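3.2 Household cups as dosing vessels

The second part of the study looked at what people use when they have no measuring device in the house. In the interviews from Civau, caregivers who had lost the plastic spoon or syringe that came with a liquid medicine said they turned to whatever was on the shelf. Most named a kitchen spoon first. A smaller group named a drinking cup, and it was this group we wanted to follow up, as cups are rarely covered in the printed advice that pharmacies hand out.

We asked each caregiver who had named a cup to bring it to the second visit. They were then given a bottle of colored water and asked to pour what they took to be one dose, using the wording on a standard label. The pour was transferred to a glass cylinder and read by one of the authors. The caregiver was not told the result until the end of the visit. Two pours were taken from each person, one at the start and one after the interview, so that we could look at how steady a person was with the same cup.

The cups were mostly children's cups. Adults told us they preferred them for oral rehydration mix and cough syrup alike, on the grounds that the child already accepted the cup. Ocampo had expected glass to be common, given the age of many of the households, but few people brought it. The cups had different mouths, wall slopes and base widths, and these matter more than total capacity when a small volume is poured. In a cup with a wide base, a dose of syrup spreads into a thin layer, and a small change in depth stands for a large change in volume. In a narrow one the same error in depth costs much less.
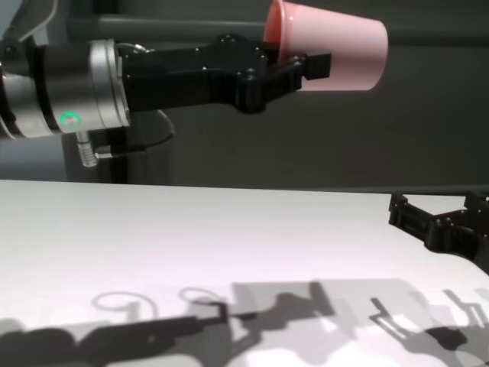
Figure 2. Pink plastic cup lying on its side.

Color was noted at intake but was not used in the main analysis. Several caregivers said that they could not see the level of a clear liquid in a pale cup and had to tilt it toward a window. Others said they judged by weight in the hand, or by counting while they poured. We recorded these remarks as given. A later study could test them, with lighting held constant and the same liquid throughout, which we did not do here. Our visits took place in people's kitchens, some of them in the evening, and the light was whatever the kitchen had.

Capacity was measured by filling each cup to the brim with tap water and weighing it. A typical cup in the set held 200 mL, well above any single dose of syrup but close to the amount a small child might be given of rehydration mix. This difference turned out to be important in the results. When the task was to pour rehydration mix, caregivers did fairly well. They used the cup as a whole, filled it to a familiar level, and the second pour was close to the first. When the task was to pour syrup, the second pour often landed far from the first, and the direction of the error was not the same from one person to the next.

We also asked whether anyone had marked a cup. A few had. The marks were scratches, a line of nail polish, or a strip of tape on the outside. Marked cups gave steadier pours, though steady did not always mean correct. One mark had been made with the spoon from a different medicine, and both pours made to that line were too large. Another had been copied from an older cup by holding the two side by side, which carried over the height of the line but not the volume, as the two cups were of different widths.

The interviews from Tundport followed the same plan with one change. Rivadeneira added a question on who pours when the main caregiver is away. In many homes the answer was an older brother or sister, and in some homes a neighbor. These second pourers had usually been shown the cup and the level by hand, with no numbers used. The instruction was often tied to the cup itself ("up to the handle," "below the rim by a finger"), so that if the cup was broken or replaced the instruction no longer worked. We had not planned to collect such phrases, and they were written down only from the point at which the question was added. They are listed in the appendix in the words of the speaker.

There are limits to what can be drawn from this part of the work. The people who brought cups were those willing to have a second visit, and they may be more careful than others. Colored water is thinner than syrup and pours faster. The visit itself probably made people pour more slowly than they would with a crying child at 3 a.m., and two caregivers said as much. Finally, we did not ask about cleaning, and residue left in the base of a cup may change the amount that a child takes in even when the pour is right.

3.3 Spoons

Kitchen spoons were handled in the same way, except that each caregiver brought every spoon they might use. This gave a larger set of objects than in 3.2 and a more uneven one. Teaspoons and coffee spoons were often kept in the same drawer and called by the same name. Where a home had more than one kind, we asked the caregiver to choose the spoon before reading the label aloud, and then again afterward. Some changed their choice on the second reading. In those cases both spoons were measured, and both values are reported in the table that follows, with the first choice on the left.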